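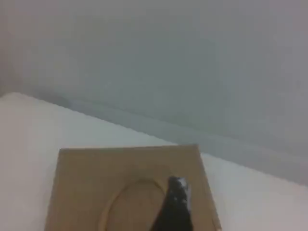
Contributed by R. Okeke

Direct mail in car retailing is the practice of sending printed advertising through the postal service to people who own, lease or may soon buy a vehicle. It is one of the oldest forms of dealership advertising, and one of the most inventive! Postcards, letters, service coupons, key mailers, scratch-off cards and small catalogs all fall under the term. In most dealerships it is paid for out of the same budget as newspaper, radio and outdoor advertising, though service mailings are often charged to the service department.

Background

Early dealers wrote to their customers by hand or by typewriter, usually to announce the arrival of the new model year. These letters were short and friendly and often mentioned the car the customer already drove. The spread of addressing machines made it possible to write to a whole town at once, and the computer then brought back the personal touch the machines had taken away. A letter could again carry the owner's name, the model in the driveway and the month the last payment was due. For people who enjoy the history of selling, this return to the personal letter is a wonderful chapter.

Mailing lists

A mailing is built on its list, and a dealer normally works with two kinds. The house list is drawn from the dealer's own sales and service records. It is small, cheap and remarkably strong, as everyone on it has already walked through the door. The outside list is rented from a list company and is picked by zip code, household income, age of vehicle or some mix of these. Rented names are generally licensed for a single use, and list owners plant a few made-up addresses (called seeds or salts) to catch anyone who mails twice.

Lists go stale quickly. People move, trade in their cars or die, and a letter asking about a sedan that was sold years ago does the dealer no favors. Regular cleaning against change-of-address files keeps waste down and also lowers postage, as presorted mail with correct addresses earns a better rate.

Common formats

The postcard is the simplest format and needs no opening. It suits oil change offers and reminders. The letter package, with an envelope, a letter and a reply card, costs more but leaves room for a real sales argument. Key mailers contain a plastic or metal key that the reader brings in to try on a prize car - a format with terrific pulling power on a Saturday, though salespeople grumble that many visitors want only the prize. Contest mailings must state the odds and rules, and state laws differ on how this is done.

The Irnwood mailing

A small case often used in dealer training classes comes from Irnwood, where Horholm Motors mailed 3,000 postcards to owners of cars out of warranty. The list was divided into three equal parts. The first part got a discount on brakes, the second a free inspection, and the third a plain card with the service hours and a telephone number. Each card carried its own code, which the service desk wrote on the repair order. The free inspection brought in the most cars, but the brake discount brought in more money per visit. What makes the case such a delight to teach is the plain card, which finished a close second on visits and gave nothing away.

Measuring response

Response is the number of replies divided by the number of pieces mailed. Dealers also track cost per visit and cost per sale. Codes, coupons and separate telephone lines are the usual tools. A match-back compares the mailing list with sales made afterward, often over a period of around two months, and picks up buyers who never mentioned the mail. Match-backs tend to flatter the mailing, as some of those buyers would have come in anyway. Holding back a portion of the list, and sending it nothing, gives a fairer picture.

Software

Many dealers leave the work to a mailing house, but desktop programs have put it within reach of even a tiny store. Buriment, one such package, reads service records, removes duplicate households and prints labels in postal order. It cannot correct a misspelled name, and its manual suggests reading the list aloud before printing.

See also: co-op advertising; service reminders; list brokers; bulk postage

Last revised Monday, January 29, 2001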